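Rule 22 of the Erkevov bench standard ran to one sentence: the block shall not be released until it is seated. Chiamaka Adeleke had been asked to revise it by April, and she had spent most of a morning on the word "seated."

The draft from Elton defined it by force. The draft from Haslinger defined it by depth, measured from the top face of the holder. Both definitions were testable. Neither mentioned the approach, and in her records the approach accounted for 29 of the last 30 rejected insertions.

She wrote a new clause and read it to Châu Lưu across the office.

"Before descent, the arm shall hold above the recess. Tilt shall be corrected during the hold."

"For how long?" he asked.

"900 milliseconds."

"Limetti will say that's slow."

"Limetti may submit a comment."
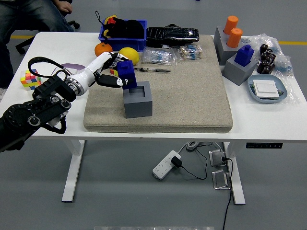 *Annex B, Figure 1. Block in the gripper above the square holder. A second block is seated in the holder at right.*

Châu studied the figure. The block was slightly tilted. He pointed this out.

"The clause needs a tilt to refer to," she said.

"People copy figures. They don't read clauses."

She considered that. It was a fair objection, and the standard had a history of it – the old Annex A had shown a cable tie on the wrong side of a joint, and two sites had installed it that way for years. She added a line under the caption: *Position shown is prior to correction.*

"And the cube?" he asked. "The fruit?"

"Rule 22 governs the block and the holder. Clearance to other objects is Rule 29."

"Is Rule 29 written?"

"It has a heading."

He pulled his chair over to her desk. She opened a blank page, typed the number, and waited for him to propose a verb.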